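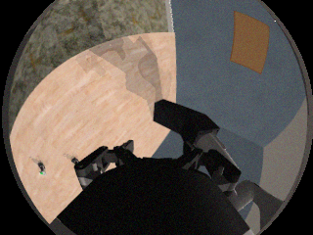

*Light wood top, diagonal grain, straight right edge.*

**Oil finish on a pale tabletop – stays blotchy after second coat**

**nizar_n** – 9:40 pm

Top is ash, planed and glued up in May, sanded to 180 on both faces. First coat of Andov hardwax went on fine. Second coat left dull patches along two of the boards, running with the grain. I wiped off the excess after 30 minutes as the tin says. Shop was cool, maybe that matters. Do I sand back to bare wood or put a third coat over it?

**kashindye_e**

Don't go back to bare wood yet. Dull patches along the grain usually mean those boards drank more than the others. Scuff with a gray pad, vacuum, third coat, very thin.

**M. Ghanem**

Disagree. A third coat of hardwax over a starved second coat gives you a film that scratches if you look at it. 180 is also coarse for a table. I'd take it back with 120, then 150, then 220, wet the surface to raise the grain, let it dry overnight and knock it down by hand.

**kashindye_e**

220 closes the surface too much for hardwax. The oil has to get in somewhere. I stop at 150 on ash and have never had one come back.

**M. Ghanem**

On floors, yes. A tabletop gets a raking light across it from a window every morning and 150 scratches show.

**sawsan_m**

Which disc were you using, and how fast were you moving? I had the same stripes on a maple counter and the cause was a loaded Rollix disc burnishing some boards and cutting others. Finish soaks in unevenly after that whatever you do with the tin.

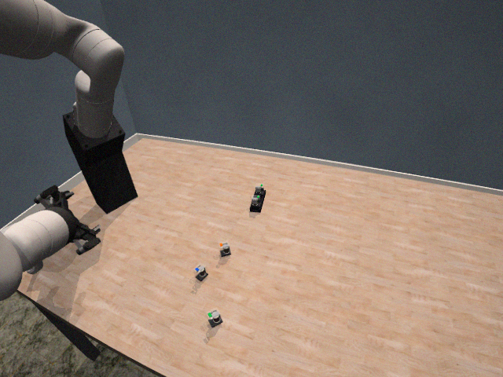 Pencil lines across the whole top before each grit will tell you. If they disappear at different rates from board to board, change the disc and slow down. I go through a pack in a day on a big top and don't try to stretch them.

**nizar_n**

Same disc for the whole top face. It was pretty clogged by the end, so that may be it. What about the edges? They look fine, one coat soaked in and the second sat evenly.

**sawsan_m**

Leave the edges. Tape them off and do the face only.

**Eifion Lloyd**

Check the moisture too. I bought ash from the Irkbridge yard last winter and two boards in the stack read well above the rest. They took oil completely differently until they'd sat indoors for a couple of months.

**M. Ghanem**

Moisture wouldn't give a dull patch that follows the board after only the second coat.

**Eifion Lloyd**

It did on mine.

**nizar_n**

Meter says the same on every board, so I'm ruling that out. Plan is fresh discs, 120 and 150 on the face, pencil lines each time, then a test patch at 220 near one end to see who is right. Will post when the first coat has cured.

**kashindye_e**

Put the test patch on the underside.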